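About Gerside

Gerside checks, cleans and grades used phones and tablets for resale and reuse.
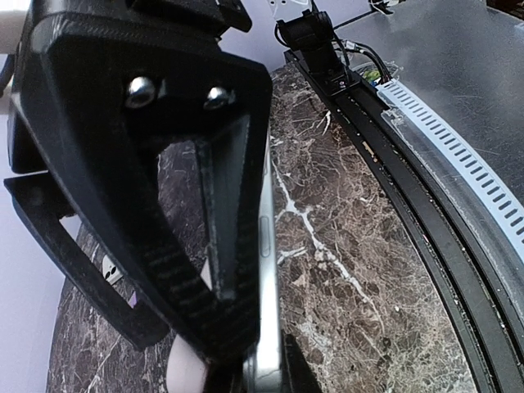 The business started at Muldale with two benches and a contract to sort returned handsets for a local shop. It now has 13 benches in one long room, a packing area and a small parts store. Most of the work comes from schools, offices and shops that replace their devices in batches.

What we do

Each device that arrives is booked in, charged and given a job number. The number stays with it until it leaves. Devices that will not charge go to a separate shelf and are looked at by a repair technician before any grading is done.

Grading follows a written sheet with 28 points. The sheet covers the screen, the back, the edges, the buttons, the ports, the speakers and the cameras. Edges take longer than most customers expect. A metal edge can look clean from the front and still have dents near the corners, and a side button can sit level but stick when pressed near one end. For this reason the edges and buttons are checked with the device held upright, then checked again with it lying flat.

Marks are recorded by length and position. We do not use words such as "good" or "fair" on the job sheet. The final grade is worked out from the recorded marks, so two people checking the same device should reach the same result. Where they differ, a third check is made and the sheet is kept.

Cleaning

Cleaning is done before grading, with a dry brush for the ports and a lightly damp cloth for the glass and metal. Cases and covers are removed first and returned in the same bag if the customer asks for them. We do not polish out scratches – it changes the surface and makes the grade harder to defend.

Data

Devices must be signed out of all accounts before they are sent to us. A device that is still locked is put on hold and the customer is told by email. Wiping is carried out on every working device, and a record is sent with the batch.

Records and stock

Job records are kept in Flellex, our own stock system. It holds the job number, the grading sheet, the repair notes and the shelf position. Customers with regular batches can have a read-only login. The present version lists 131 models; anything outside the list is graded by hand on a paper sheet and typed in later.

People

Şengül Öztürkmen runs the grading room and keeps the grading sheet up to date. Changes to the sheet are made once a year, in December, and apply to batches booked in after that month. Repairs and parts are handled from our second site, Tesfamariam, where screens, batteries and charging ports are fitted.

Sending devices to us

Batches are accepted at Muldale until 4 pm. Please pack each device separately, with the screen facing a flat surface, and enclose a list of models. Chargers may be left out.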